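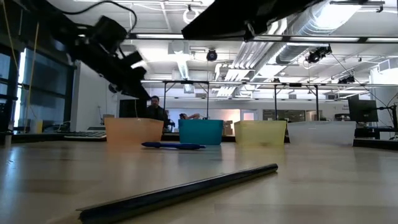 bins along the back, pen still out

**Sorting desk stuff by color or by type??**

inkfold301
ok so four bins, orange, teal, yellow and white. Pens pencils eraser etc all end up on the table by October every year and I'm sick of it. Wanted one bin per type. Partner wants everything in one big drawer. Who's right

Wunden_fan
drawer. bins just collect dust

graphite_gus
No way. Drawer = everything in a heap, pencil points snap. Had the Dorivar drawer tray for 3 years, hated it. Bins you can see thru are better, you know when your low

inkfold301
thats what I said! Pencils in one, pens in another – easy. Small stuff is what gets me tho. Erasers mostly.
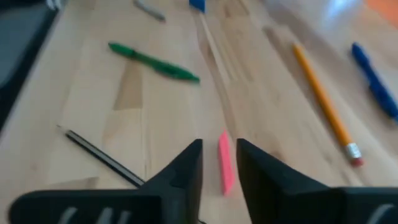
They dont deserve a whole bin but if they go in with the pencils they get all gray and smeary. Tried an Aneck tin for them, lid sticks.

papertray
put erasers w/ the clips. done

Wunden_fan
still say drawer. you'll stop using the bins in 10 days

graphite_gus
lol speak for yourself. Mine are going on a year. Only thing I'd change – dont put them at the back of a deep table, you stop reaching. Side is better

papertray
disagree, back edge is fine, keeps the front clear for writing. Calculator goes back there too 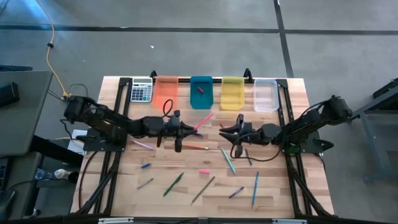 Page 3

inkfold301
update. calculator's at the left end of the row now, next to the orange bin. Yellow and clear are for whatever, havent decided. Partner says "whatever" is just a drawer with extra steps

Wunden_fan
partner is correct

papertray
Label them. Jalali makes stick on ones that peel off clean, mostly

graphite_gus
labels on see thru bins?? why

inkfold301
teal isnt really see thru so maybe just that one. will try it tonight

3,826 views · 10 replies · 3 shares
Contact us | Terms | Back to top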